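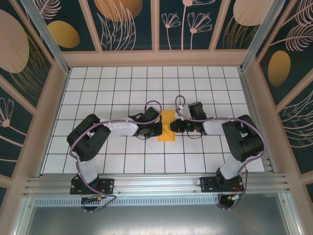 Yellow piece standing on the tile, between the two grippers.

Last updated: 2021-11-18
Filed under: Workshop notebook / Parts and pieces

Started the day with the yellow piece, the one with the wide flat ends and the narrow waist. Radwa calls it the spool, Eckhard calls it the I-beam. I've written "spool" on the bin label and will use that from now on, so please search for that word in the older entries too.

We want to settle how it should be set down on the tile. Two ways make sense: upright on one flat end, or lying over on its side. Upright is easier to find again because the waist sits clear of the floor. On its side it takes more room, and the edge of the flat end tends to land near a grid line, where I have trouble telling whether it is straight.

Decision for now – upright, near the center of the floor, one flat end down. Eckhard would like a pencil mark on the tile for the start position. I'd prefer to count squares from the rail and write that down, so the floor stays clean. Left open until he is back from the Navickas visit.

The print from August had a slight lip on one of the ends. Radwa took it off with 80 grit and then went over both ends with something finer. I checked it on the flat plate afterward and it didn't rock. If we print more, slow the first layer down and let the bed cool before pulling the part. The last good print used the 65 setting on the Pelilari, profile saved under Mulilex. Don't use the other profile with the same name and a 2 at the end. It's for the thin clips.

Floor: wiped down with a damp cloth, then a dry one. Dust collects in the dark lines more than on the white. An old toothbrush gets it out and there's one in the drawer under the scale. No spray cleaner, it leaves a film.

Also looked at the price for having the spools molded. Weredik will only quote on 1,000 pieces, far more than we could ever use. Staying with our own prints.

To do:
– print two more spools, same yellow
– ask Eckhard about the pencil mark
– new bin label, the ink on mine is already rubbing off
– order 80 grit, last sheet is in use
– Radwa to write up the sanding steps and tape them inside the cabinet door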